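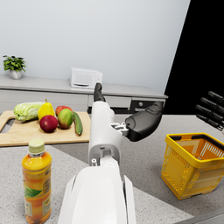
The Wostisari phantom grasp fault was a software error in the Wostisari kitchen simulator, a program used to train and test two-armed robots on household packing tasks. The fault caused the simulator to record an object as held when the robot's hand had lost contact with it. It was found in October by a test group at Indham and affected every task in the packing set. In these tasks the robot works at a speckled gray counter with a cutting board of fruit and vegetables, a bottled drink and a yellow plastic shopping basket. Scores produced while the fault was present were later withdrawn.

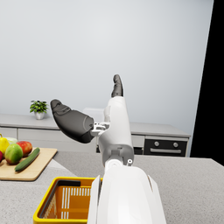

By the editors, Singhal Encyclopedia of Automation
Last revised 2020-01-05
3 min read

Background

Wostisari was written as a low-cost way to check control software before it was loaded onto a real machine. The simulated robot has two white arms, each ending in a hand with dark fingers. A run counts as a success when the requested item is inside the basket at the end of the time limit and no other item has left the counter. Runs are graded by a scoring module, which reads its information from the simulator's contact table and does not look at the rendered images.

Indham used the simulator to approve updates for a packing robot sold under the name Prornness. An update that passed in simulation went on to a short trial on a physical arm.

Description of the fault

The contact table lists each pair of surfaces that are touching. An entry is added when a fingertip meets an object and is supposed to be removed when the two separate. Under the fault, the entry stayed in place if the separation happened during the same time step as a wrist rotation. The scoring module then treated the object as still held and moved its recorded position along with the hand. The object's drawn position did not change.

As a result a bottle could be standing on the counter while the log placed it in the basket. The opposite case was also reported: an item placed correctly stayed attached to the hand in the log, and the run was marked as a failure.
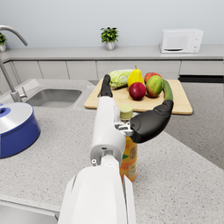
Rounded objects were affected more often than the bottle, as they tended to roll out of the fingers during a turn of the wrist. The left and right hands were equally prone to the error.

Discovery

The fault came to light during a physical trial of a Prornness update. The update had passed all of its simulated runs, but the real arm dropped the bottle in 4 of 10 attempts. In two of these the arm continued to the basket and opened its hand as if the bottle were still in it. There were no injuries, and the damage was limited to a cracked basket handle.

Indham first suspected the fingertip pads and replaced them. The drops continued. The test group then played back the simulated runs beside their logs and found that the two disagreed.
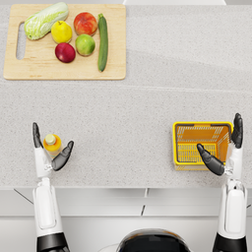
Both hands at work on the Wostisari packing counter.

Correction

The developers changed the order of operations so that expired contacts are cleared before any joint is moved. A second check was added to the scoring module, comparing the recorded position of each item with its drawn position. A run in which they differ is now stopped and marked invalid.

Indham also made a change on the physical robot. The hand must report pressure at the thumb and at least one finger before the arm may travel. If pressure is lost, the arm halts and waits for an operator.

Three earlier updates were tested again with the corrected simulator. One failed and was recalled.

See also: Contact model; Grasp verification; Simulation-to-real transfer

Contact the editors | © Singhal Encyclopedia of Automation | Back to top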